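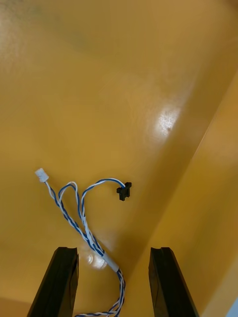
Mustard season is back at the Teltholm community garden

If you walked past the lower beds in the last couple of weeks you will have noticed the color before anything else. The mustard is in flower, all of it at once, and it is glorious! We sowed it in the fall as a cover crop, mostly to keep the rain from washing the soil down into the parking lot again, and I don't think any of us expected to be stopping to admire it every time we went to fill a watering can.

For anyone new, a cover crop is something you grow for the good of the ground. Mustard comes up fast, shades out the chickweed, and gets chopped and dug in before it sets seed. Kacper Ostrowski talked us into trying it after the squash did so badly two summers running, and he brought the first bag of seed himself (thank you, Kacper). He sowed it thick. We have almost 300 square feet of it now, and the bees have moved in like they own the place.

We are leaving one strip standing, the one along the Adamczyk Street fence, so it can go to seed. Please don't pull it, even when it starts to look scruffy, and it will look scruffy! The pods need to turn tan and rattle a little when you shake the stem. If we get a dry June we should be able to cut it before the end of the month, thresh it on a tarp, and then comes the part I have been looking forward to since the fall: we are going to make mustard.

I made a test batch at home with store-bought yellow seed and it could not be easier. Soak the seed overnight in cider vinegar with a splash of water, enough to cover it by an inch or so. It drinks up more than you'd think, so check it in the morning and top it up. Blend with salt, a spoonful of honey, and a pinch of turmeric if you like it bright. Then put it in a jar and leave it alone for 3 days. I tasted mine on the first evening and it was so bitter I nearly threw it out. By the third day it had calmed down and I ate it on everything, including a boiled egg at eleven at night.

Nkrumah Dogbe has a coarser version with brown seed and dark beer, left mostly whole so it pops when you bite it, and he has promised to bring a jar to the next potluck. I would like a proper taste-off. Bring pretzels.

Some practical bits while I have you. The rest of the mustard gets cut down as soon as the flowers start to fade, and we need people with shears and a couple of sturdy rakes. Long sleeves are a good idea, the stems are scratchier than they look. Beds 4 through 9 will then sit for three weeks before anything is planted in them, so if you have tomato seedlings waiting on one of those, pot them up a size and keep them somewhere bright.

Clean jars with lids that fit can go in the crate inside the shed door. Small ones are best, jelly size or a bit bigger. Labels too, if you have some tucked in a drawer.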